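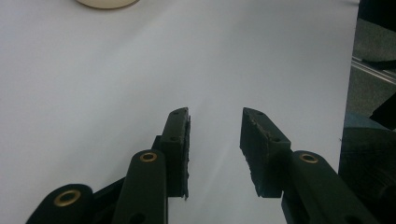 Fingers open over the white bench, pad edges looking pretty ragged.

Saturday, budget stuff for the grippers

Had a proper go at the October equipment list over a cuppa, mostly so I'd stop carrying it around in my head. The pads first. The inner edges are rough on both fingers and I don't want to keep nursing them along, so I've put down 5 replacement finger sets from Saarinen, same dark green colour. They want us to order the eyelets separately, which is a bit cheeky!

The bigger question is whether we get a second hand-held unit. Sturovska quoted $2,000 for one with the linkages already assembled, Plerdale came in at over $3,000 (theirs includes a carry case and a year of servicing, but we can servo-tune and grease our own, thanks very much). I'm leaning Sturovska - same bolt pattern as ours, so the spare fingers would swap across. Still need to check their freight to Grallerwood, as last time it was a shocker.

That leaves $2,000 for the wrist mount and cabling if the whole request gets through. If it gets trimmed, I'd drop the mount and keep the fingers.

To do: ring Saarinen re lead time, measure the pad thickness again with the good calipers, find last year's freight invoice.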